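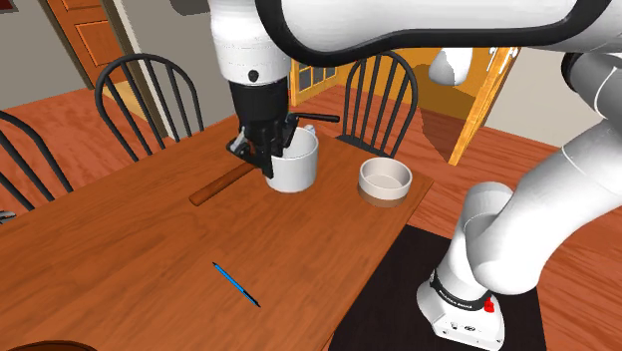

Oil finishes on wooden tabletops fail first where people set things down. Before recoating, map the wear in daylight and mark the dull areas with painter's tape. Start with the zone near the middle of the top, where a white mug stands in this case, then work outward to the edges. Clear the surface completely before step 1.

1. Wash the top with warm water and a few drops of dish soap. Wipe dry along the grain. Leave for 12 hours.

2. Sand the marked areas with 180 grit, then the whole top with 240. Keep the pad flat - tilting it leaves crescent marks that show under oil. Vacuum, then wipe with a lint-free cloth.

3. Stir the oil. These steps were written for Jokero hardwax, clear matte. Soriano oil is thinner and needs an extra coat.

4. Apply with a white nylon pad. A top of almost 16 square feet takes one small can for both coats. Remove all excess within 15 minutes.

5. Wait 12 hours, then apply coat 2 the same way.

Light use is fine the next day. Keep hot dishes and standing water off the top for a week. Lay oily rags flat outdoors to dry - they can self-ignite if left in a pile.

435 shares
2 comments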